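Giving up the allotment, and what I am growing instead
June 4, 2024

I handed back the key to my allotment in January. I had been on the plot for a long time and I still miss it, but the walk up the hill with a full watering can had become too much for my knees, and the tap nearest to me was turned off more often than it was on. The site secretary at Skakholm was very decent about it. She let me come back for the rhubarb crowns once the ground was soft enough to dig.

So now I have the back yard. It gets the sun from late morning until teatime, and it is paved all over apart from a strip along the fence where the previous owners grew privet. Everything has to go in pots, troughs or old sinks. I did not think I would get much out of it, and I said so on here at the time. I was too gloomy.

Carrots first, as several of you asked. I grew them for years in open ground and they were always forked, because the soil up there was half stones. In a deep tub they come out straight. I used the tallest tub I had, drilled extra holes in the bottom, and filled it with old compost from last year's tomatoes mixed with sharp sand. Fresh compost is too rich and gives you a lot of leaf. I sowed thinly and covered the tub with fleece straight away to keep the fly off. The first sowing was patchy, and I think I let the top dry out during that warm week. The second came up well.

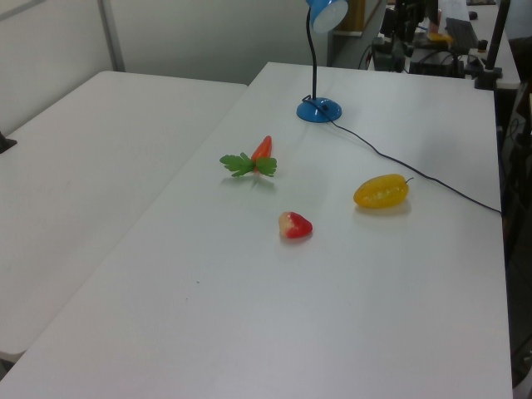 The thinnings went in a salad. I pull them in the evening and water afterwards, and I take the thinnings indoors at once so the smell doesn't hang about.

Strawberries have been more trouble. I bought 12 runners from a man at the Atinga plant sale, no label on them, and potted them up in two long troughs on the wall. Four died within a fortnight. The rest have flowered and set fruit, and I have been picking a handful every other day. They are small and very sweet. The blackbirds found them before I did, so there is now a net over a frame of bent canes, weighted with half bricks. It looks untidy from the kitchen but it works.

I feed the strawberries with tomato food at half strength from the time the first flowers open. Shivam Nishad, who had the plot next to mine, feeds his with nothing but comfrey water and gets bigger fruit than I do. His are in the ground, though, and he has the patience to keep a bucket of rotting comfrey by the shed. I don't want one under the bedroom window.

Water is the main cost of gardening this way. I have a 200 litre butt on the downpipe and I thought that would last the summer. It was empty after the dry spell in May. The troughs want a drink every day once it is warm, and twice if there is a wind. I have ordered a second butt, also 200 litres, and a short pipe to join them together. It was some 90 pounds for the lot with delivery, which I grumbled about, but the water from the tap here is very hard and the blueberry hates it.

The other thing I would change is the colour of the pots. I bought black ones because they were cheap, and the ones against the south wall get far too hot by mid afternoon. The lettuce in them bolted before I had cut it once. I have wrapped the worst in sacking and moved the lettuce round to the shady end by the bins, where it is doing better.

I asked at the Brirkavetti growers' evening whether it was worth sowing more carrots this late for the autumn.

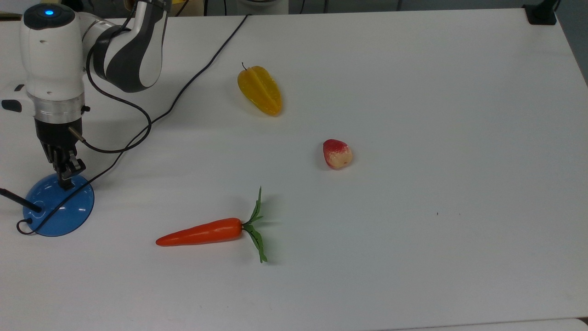

Manju Shakya said she sows hers right up to the middle of July, an early sort, and leaves them in the tub until the first hard frosts. She puts the tub up on bricks so it drains, and if a cold night is coming she drags it against the house wall. She also said to stop using fleece in summer and buy proper fine mesh, as fleece tears and cooks the seedlings.

I have bought the mesh. The third sowing will go in next week, once the early potatoes are out of the big tub, and I will tip in another bucket of sand before I start. The seed is a stump-rooted kind left over from last year, so I'll sow it a bit thicker than usual in case some of it has gone off.

Beans next time. The slugs have had most of them.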